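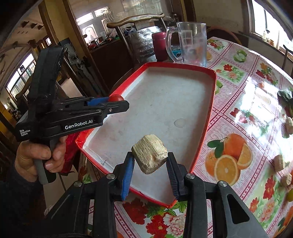 Red-rim tray on the kitchen table, tomato on the edge

Gralano serving tray, large, red rim. Quick review, typing this before dinner.

Bought 2 in November from the Lund shop, one for us and one for my sister. Wanted something big and shallow for sorting veg and snacks on, and for carrying it all out after. Does that fine. The white base shows every crumb so you know when it needs a wipe. Low sides, easy to reach into from any seat at the table.

Bad stuff. The base scuffs. Not deep, but it's white so you see it. Also a faint round mark near the middle that I can't shift, tried dish soap, tried baking soda, gave up. Small round things will sit right up on the rim if you're not careful, cherry tomatos mostly, and then they're on the floor.

Looks good on our fruit print tablecloth (the Trunomel one with the big oranges, wipes clean, love it, seperate review coming). The red goes with the red lines on the cloth, total luck.

Had a Burnemholm tray before this, 16 inches, too small and way too deep. This one's almost double the room. Doesn't fit in my dishwasher tho, so hand wash only here.

Would buy again but in a darker color if they made one. 4 stars, lost one for the stain.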